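News > Local > Business

Storia furniture works to reopen finishing shop in Varnholm

April
By Holger Vik

The Storia furniture works in Varnholm will reopen its finishing shop this spring, two years after the building was closed for repairs to the roof and floor. The company told staff on the morning shift and posted a notice at the gate before noon.

The shop is where bedroom pieces made in the main hall are sanded, painted and fitted with handles and glass. While it has been shut, unfinished pieces have gone by truck to a rented building in Florkach and come back painted for packing. Storia said the trips added days to most orders and led to more chips and scratches than it was willing to keep repairing.

"We have been making furniture in one town and painting it in another," said plant manager Safavi. "Customers waited longer than they should have. That part ends when the doors open."

The lease on the Florkach building runs out at the end of the summer and will not be renewed. Workers who moved there from Varnholm will be offered their old jobs back on the same pay. Those hired in Florkach can apply to transfer, and the company says it will run a bus between the two towns for the first year. Safavi would not say how many people were expected to take up the offer.

Repairs to the Varnholm building took longer than planned. The first contractor left the job after the old roof beams were found to be in worse shape than the survey had shown, and work stopped for most of one winter. The town then asked for a new drain along the river side before it would sign off on the floor. The last inspection was passed in March.

The reopened shop will start with dressing tables, nightstands and small chests. Wardrobes and bed frames will follow later in the year, once a larger spray booth has been put in. Storia expects to finish 969 pieces in the first full month and wants to reach 2000 a month by next spring. Before the closing, the shop handled 1000 in a normal month.
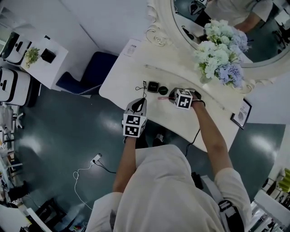 A cream vanity table with a curved front edge.

Dressing tables have become a larger part of the business than the company expected. Ten years ago Storia had nearly dropped them from its catalog, and for a while they were made only to order. Sales picked up again when the range was redrawn in smaller sizes for apartments and narrow bedrooms. Painted finishes now sell better than bare wood, and the pale colors sell best of all.

That has made the finishing shop more important to the plant. A pale painted top shows dust, brush marks and small dents that a dark stain would hide, and pieces sent back by stores are most often returned for marks on the top or along the front edge. The new shop has separate rooms for sanding and painting, with doors between them that cannot be open at the same time.

Neighbors on the river side of the works had asked about noise and the smell of paint. Under the permit, spraying may take place only between 7 a.m. and 6 p.m., and the fans must be turned off overnight except in an emergency. The company has moved the main outlet to the street side of the building and will use water-based paint for everything but a few outdoor pieces. Residents can report problems to the town office, which will pass them on to the plant within one working day.

Trucks will come and go by the north gate. The south gate, which opens onto the school road, will stay closed to deliveries during school hours. A crosswalk at the north gate is to be painted before the shop opens, and parking will be banned on that side of the street as far as the bridge.

The factory store, which sells seconds and returned pieces, will move into the front part of the repaired building. It has been run out of a storage shed since the closing. The new store will keep the same hours and will again take orders for replacement drawers, handles and mirrors, including parts for pieces that are no longer in the catalog. Buyers should bring the number stamped on the back of the piece.

Hiring for the painting and sanding rooms has already begun. Applicants do not need experience, and training will be given on site over six weeks. Forms are available at the front desk of the works and at the town library.

Deliveries already promised from Florkach are not affected, and customers with open orders do not need to do anything.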